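Ecaterina, quick one before Monday. Progress on the Onilura welcome bags, June part. Sorry for the shape of it, Jui-lin has the tidy spreadsheet and I'm working off my notes.

**Where we are**

- 41 bags packed and tagged, out of 64
- remaining 23: bags in hand, contents partly in
- 2 households moved in early, got theirs the same day
- spend is inside the line you approved, receipts to follow in one batch

Packing goes faster now that we do it bag by bag. First week we did it item by item down the table and kept losing track of who had towels. Switched. Much better. One person fills, one person ticks the sheet, bag gets closed and moved to the shelf by the door.

Order of packing, for the record: bottles first and lying down, then cloths and sponges, then the dry food, paper stuff (bus map, clinic numbers, trash calendar) last so it's on top when people open it. Pump bottles are the awkward ones. Heads catch on the handles if they stand up, and we had one leak in a box in the store room. Cleaned up, box thrown out, nothing else lost.

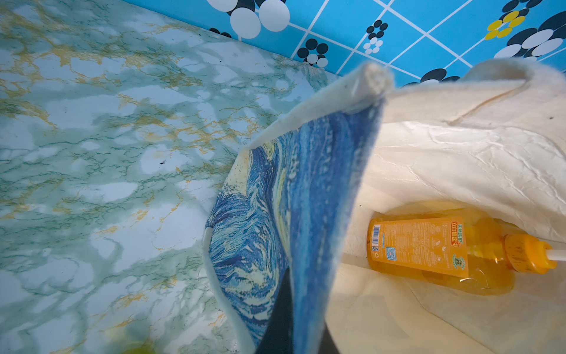

*Canvas tote with the Starry Night-style panel, orange pump bottle in on its side.*

The totes are a good buy. People keep them, which was the whole argument for cloth over the plastic sacks we gave out last winter. Chuang did us a fair price and will hold the same price for the autumn order if we confirm by the end of the month. I'd like to say yes to that. Need your OK.

**Problems**

Labels. Some of the cleaning products come with labels residents can't all read, so Jui-lin is writing a small card for each one (what it's for, how much to use, keep away from kids). English and Romanian done. Spanish still with the translator, chased twice.

Dry food from Elov came short again, rice and lentils both. They say the rest is on the next truck. If it isnt I'll buy local and bill it to the contingency, should be small.

Storage. Fletulell want their back room back at the end of the month. We can fit what's left in the office if the old desks go first. Desks are listed, no takers yet.

**Next**

- finish the remaining bags once the food arrives
- cards printed and put in, including the bags allready closed (yes, reopening them, annoying)
- short feedback form to the first families, paper not online
- handover list to you with the bag numbers

Can you confirm the tote order and who signs for the Elov delivery if I'm out?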